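Skelport pool changes towel stock, moves folding to back room

29 August 2022

The Skelport municipal pool has replaced its loaner towels and moved all folding and sorting out of the front desk area, according to a notice from the facilities office. The change took effect with the morning opening.

The old towels, a mix of sizes bought over several years, were pulled from use after a stock check in May. That check found 43 towels with open hems or pulled loops, most of them from the oldest batch. Those have been cut down for cleaning rags or sent to the animal shelter in Kershaw.

The new stock is white terry, bought in one size from Jadameo, a linen supplier in Skaltmont. Adwoa Frimpong, who runs the pool's laundry, said a single size lets the staff use one fold for every shelf.

"Half first, then thirds, hem to the inside," Frimpong said. "If the hem is out, it catches on the next towel when you pull one down."

Towels are washed warm with a half dose of detergent and no fabric softener. Softener coats the loops and cuts how much water they take up, the notice says. Each load is limited to 21 towels, and a load that comes out damp at the hems goes back in the dryer for a short second cycle.

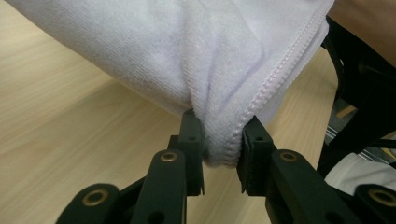 Hems get checked before folding. A towel with a loose stitch goes in the mending bin, and one with a pulled loop is trimmed flush with scissors — pulling the loop by hand makes the run longer. Anything mended 3 times is retired.

The back room has 2 folding tables and open shelving along one wall. Loredana Messina, the facilities manager, said the front desk had been losing counter space to laundry every afternoon. Loaner towels are still handed out at the desk, and the deposit has not changed. Used towels go in the bins by the locker room doors.

14 shares | 3 comments

Comments

lapswimmer_k: Good. The old ones barely went around my shoulders.

Dot R.: Are the small hand towels gone too? The notice doesn't say.

pt_harmon: No softener is right. We quit using it at home and the towels dry better.

Recent items
Kershaw road bridge down to one lane
Library extends evening hours
Skelport pool posts fall lesson schedule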